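## Winter feet, and a few other things from the Lamont Street hall

Well, we got through August, and I think the walking group deserves a pat on the back for it. Attendance held up far better than I expected – 36 of us on the river track one morning, with the fog still sitting on the paddocks at 9 and Meirion Owen handing out barley sugars from his coat pocket like somebody's grandad (he is, of course, four times over).

A lot of you have asked about sore heels since then. I'm no podiatrist, so please see a proper one if it hangs on, but I can pass along what has helped me. I used to come home, kick off my boots and pad about on the kitchen tiles in socks for the rest of the day, and by teatime I'd be hobbling. My daughter finally talked me into keeping something with a thick sole by the back door, and I've hardly taken them off indoors since. I also roll my foot over a cold tin of tomatoes while the kettle boils, which the dog finds very suspicious!

Meirion swears by calf stretches on the bottom stair, holding on to the rail, and he does them before breakfast as well as after the walk. He's 7 years older than me and goes up Clalesard Hill like a goat, so I've started doing them too.

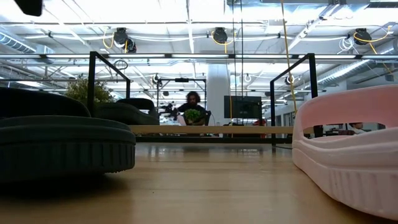 As for boots, do loosen the laces right down before you take them off, and stuff them with newspaper if they're soaked. Don't put them in front of the heater. I ruined a lovely pair that way our first winter here and I'm still cross about it. Please knock the mud off outside the hall, too, as the mop bucket has seen better days.

Next month we're trying the Jastano loop, which is flat nearly the whole way and has a decent loo at the halfway point. Bring a thermos and a spare pair of socks. The 201 bus stops right at the gate if you'd sooner not drive, and there's usually room in my car for a couple more if you give me a ring the night before.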